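3.2 Comparison of the two finger pads

The second part of the study dealt with the finger pads fitted to the hand-held grippers. The Bradbridge pad had been used since the start of the project. The Savdale pad was introduced in January, after several operators reported that small items turned in the grip when the tool was tilted. We wanted to know whether a change of pad alone would reduce this, with the housing, camera and handle left as they were.

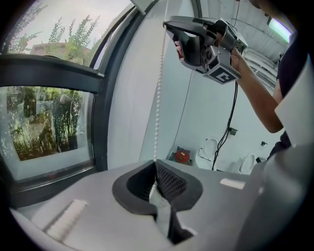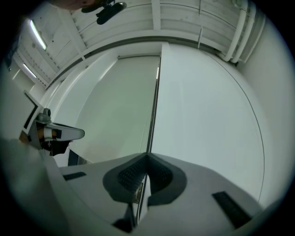 Figure 3. Wide-angle views from cameras on the hand-held grippers. In both, the textured pad is near the middle of the lower part of the view, and a second gripper is also visible.

We collected 1,142 demonstrations for the comparison. Operators worked through the same list of household items with each pad, and the order of the pads was swapped between sessions so that practice would not favour either one. A demonstration was counted as a slip if the item turned or moved in the grip by more than 3 mm between the first lift and the release. Slips were marked by hand from the recorded video. Where the two markers disagreed, the demonstration was watched again at half speed and a joint decision was made.

Is a softer pad always better for a hand-held gripper?

It depends on the item and on how hard the operator squeezes. A soft pad spreads over a curved surface and holds it well at low force, but it also lets a thin, stiff item rock, and the item may then settle at a slightly different angle each time. For items of that sort a firmer pad gave more repeatable results in our sessions.

The Savdale pad is the softer of the two, and its advantage was clearest with cups, bottles and other rounded items. With flat items such as cards and rulers the Bradbridge pad slipped less often. Operators did not know which result we expected, although the two pads feel different at the trigger and we could not hide this from them. Several said they squeezed harder with the Bradbridge pad out of habit. Grip force was not measured directly, so this cannot be separated from the effect of the pad material.

Pad wear was checked by inspection after every 160 grasps. Most of the wear was on the upper edge, where the pad first meets the item. We replaced a pad when the raised texture had gone smooth at any point along this edge. Dust was a greater nuisance than wear. A dusty pad of either type slipped on glossy packaging, and wiping it with a damp cloth restored the grip. After the first sessions, cleaning was made part of the set-up routine, and the demonstrations recorded before that change were left out of the comparison.

The recordings were also used to train a policy for a fixed arm driven by the Cloutier controller, with the same pads mounted on its gripper. The arm closed at a constant speed, which removed the differences in squeeze between operators. The ordering of the pads for rounded items did not change. For flat items the gap between them narrowed, and the remaining failures were mostly missed approaches. These are treated separately in Section 3.3, together with the camera calibration and the results from the Brundivthorpe test items.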